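시간 동기화 이야기를 좀 길게 적어 둔다. 양손 그리퍼 데이터로 정책을 학습시키는 쪽에서 일하는 사람에게는 쓸모가 있을지도 모르겠다.

지난 몇 주 동안 Uko의 전처리 파이프라인을 손봤다. Uko는 우리 팀에서 쓰는 내부 도구 이름이고, 양손 기록을 읽어서 궤적과 그리퍼 개폐 폭을 한 시간축에 맞춘 다음 학습용 청크로 자르는 일을 한다.

발단은 단순했다. 식탁 정리 작업에서 왼손과 오른손의 행동이 미묘하게 어긋났다. 한 손만 움직이는 구간은 멀쩡한데 두 손이 같은 그릇 근처에 모이면 정책이 머뭇거렸다.

처음에는 모델 쪽을 의심했다. 청크 길이를 줄여 보고, 관측 프레임 수를 늘려 보고, 손실 가중치도 바꿔 봤다. 결과는 거의 그대로였다.
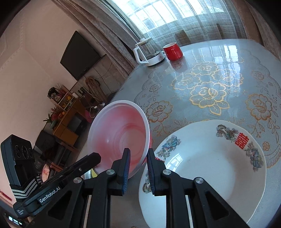

로그를 다시 열어 본 건 Unathi Le Roux였다. 두 장치의 타임스탬프를 겹쳐 그렸더니 오른손이 일정하게 늦었다. 차이는 125ms. 눈으로 영상을 넘겨 볼 때는 잘 안 보이는데, 제어 주기로 따지면 꽤 크다.

원인은 수신 시각을 촬영 시각으로 쓰고 있던 코드였다. 한쪽 스트림만 버퍼를 한 번 더 거쳤고, 그 지연이 그대로 시간축에 들어갔다. 주석에는 "임시"라고 적혀 있었다. 커밋은 1월 것이었고 작성자는 나였다.

고친 방법은 이렇다. 장치 쪽 시각을 기준으로 삼고, 세션 앞부분에서 두 손을 동시에 흔드는 동작으로 오프셋을 추정한다. 각속도 크기끼리 상호상관을 구해서 최댓값 위치를 쓴다. 특별한 건 없다.

오프셋을 한 번만 구하면 긴 세션에서 조금씩 밀린다. 그래서 끝부분에서도 같은 동작을 하고 그 사이는 선형으로 보간한다. 끝 동작이 빠진 세션은 일단 제외했다. 나중에 손과 물체의 접촉 시점으로 복구해 볼 생각은 있는데 아직 손을 못 댔다.

동기화를 고치고 나니 그다음 문제가 보였다. 자세 추정이다. 식탁 위에서는 시각 특징점이 생각보다 자주 틀린다.
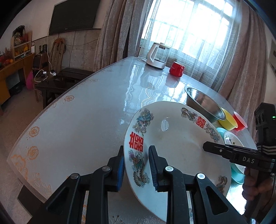
특징점 추적기는 표면에 비친 무늬도 진짜 점으로 받아들인다. 시점이 바뀌면 그 점은 물체와 다르게 움직이고, 개수가 많아지면 자세가 끌려간다. 투명한 비닐을 깐 식탁이 특히 그렇다. 주전자와 빨간 머그잔이 상판에 그대로 비치고, 손가락으로 테두리를 집은 흰 접시에도 창문 빛이 타원형으로 번쩍인다. 접시를 세우면 화면에서 차지하는 면적까지 커져서, 가까운 물체의 점이 배경의 점을 밀어낸다.

대응은 두 단계로 했다. 먼저 밝기가 포화된 영역과 그 주변을 마스크로 뺀다. 그다음 그리퍼가 닫혀 있고 폭이 일정하게 유지되는 구간에서는 손가락 바로 앞쪽 영역의 점에 낮은 가중치를 준다. 잡은 물체는 손과 같이 움직이니까 그 점들이 많으면 카메라가 멈춘 것처럼 계산된다.

두 번째 단계는 Sekar Kusuma의 제안이었다. 나는 분할 모델을 하나 더 돌리려고 했는데, 개폐 폭 신호만으로도 충분히 걸러졌다. 계산 비용도 거의 없다.

다만 얇은 물체는 조심해야 한다. 접시 테두리를 잡으면 폭 값이 완전히 닫힌 상태와 비슷하게 나온다. 폭만 보고 빈손으로 판정하면 마스크가 꺼진다. 지금은 임계값을 낮추고 직전 속도를 같이 본다. 그래도 가끔 틀린다.

검증용으로 따로 빼 둔 세션 8개를 다시 돌렸다. 궤적이 튀던 세션이 4개였는데 수정 후에는 전부 끝까지 이어졌다. 표본이 작아서 수치를 크게 내세울 생각은 없다.

정책 재학습은 아직 진행 중이다. 시간축이 바뀌어서 예전 체크포인트와 그대로 비교하기가 애매하다. 같은 설정으로 시드 3개를 돌리고 있고, 비교 기준도 새 데이터로 다시 맞춘다.

도구 쪽에서 하나 더. Chauke 뷰어에 좌우 스트림의 오프셋을 색으로 표시하는 줄을 추가했다. 허용 범위를 넘으면 빨간색으로 바뀐다. 이게 일찍 있었으면 모델 설정을 건드리느라 쓴 시간은 대부분 아꼈을 것이다.

수신 시각과 장치 시각은 이제 필드 이름부터 다르다. recv_time, device_time. 둘 다 저장하고 변환은 한 함수에서만 한다. 예전에는 둘 다 그냥 time이었다.

보간 코드를 같이 봐 준 Annatjie Makhubela에게 감사. 쿼터니언 부호가 뒤집히는 경우를 내가 빼먹었는데 리뷰에서 잡아 줬다.

다음은 접촉 시점으로 끝 오프셋을 추정하는 부분이다. 그릇끼리 닿는 순간의 가속도 신호를 쓸 수 있을지 먼저 본다. 결과가 나오면 이 타래에 이어서 올리겠다.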